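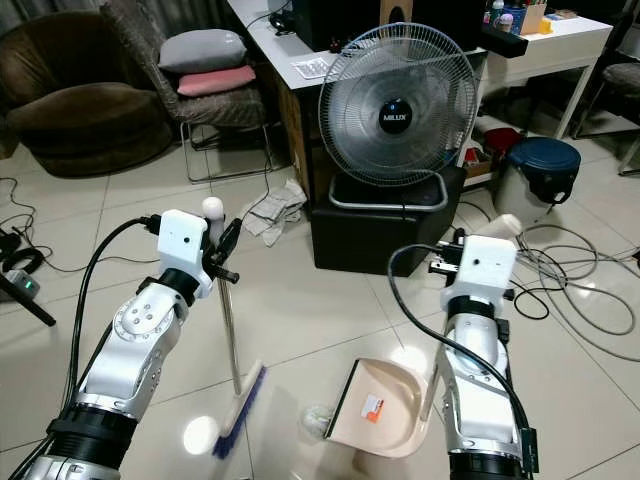
Fultar two-arm kit from Piduditz: the long-term review

I paid $3,000 for two robot arms, and I own a broom. Keep both facts in mind as you read.

The Fultar comes as a box of joints and a manual that assumes you've built one before. Mine took 56 hours to put together, most of them spent on cable routing. The covers fit well. The supplied cables are long enough to reach the next room and do their best to get there.

Sweeping

Getting a gripper to hold a thin broom handle was easier than I'd feared. Getting both arms to agree on where the dustpan should be ate a whole Wednesday. Crumpled plastic is the hard case, as it slides, folds and shows up badly on shiny tile.

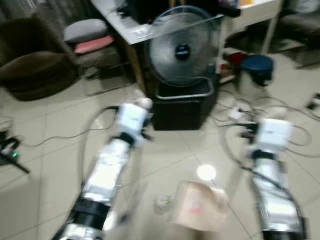
One reader wrote in to say the Piduditz grippers did much better on wrappers after the closing speed was turned down, and that the default setting is "for people who hate wrappers." I've since turned mine down. Fair point, and it belongs in the manual.

Picking up and throwing out

Bottle-shaped things are where the kit earns some of its money. I can run one arm over the wastebasket and leave the other hanging on to the broom.
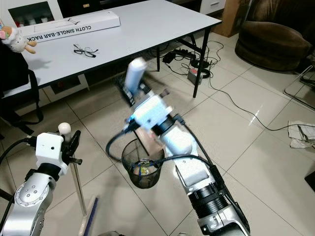

Verdict

Buy it if you like building – the joints are solid and the software rarely sulks. If you want a clean floor, the broom was the better deal.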